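Search this site
Enter keywords Search

We use cookies to remember your settings. Accept all Manage

"You have to hear the room when the last card goes down"

She started the Tuesday quiz in Wenmont with 5 teams and a borrowed microphone, and she still writes every question herself, at the kitchen table, mostly before breakfast. "I get up at six because something's popped into my head about rivers or biscuits or some king," she says, laughing, "and if I don't write it down it's gone by the time the kettle boils!"

Her notebooks hold 546 rounds so far. The best ones, she thinks, come from arguments. One whole round on cheese grew out of a row on the bus to Grakham, and the music round that people still ask for was put together in a single afternoon with the windows open and the radio on.

So what makes a good question? "You want people to groan when they hear the answer," she says. "A lovely big groan, because they knew it, they were this close, and somebody on the team said it and got talked out of it." She can't bear questions that only want a date. Ask which came first, she says, and suddenly the whole table is leaning in.

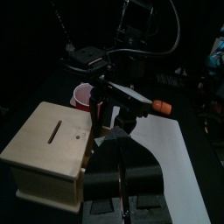
The tie-breaks are her favourite part. She likes a number that nobody could possibly know, such as how many steps there are up to the old lookout at Hornum, and then she lets both teams whisper for 2 minutes. "They go so quiet! Grown adults, hands over their mouths, doing sums on a beer mat."

In April she took the quiz on the road for the first time, to a hall with terrible heating and a wonderful crowd. They kept their coats on and stayed for an extra round, and a team of sisters won it on a question about hedgehogs. She'd go back tomorrow.

Her next goal is to reach 1000 rounds, and she already knows what the thousandth will be about. Will she tell us? "Absolutely not," she says, and puts the notebook back in her bag.

Page last updated in April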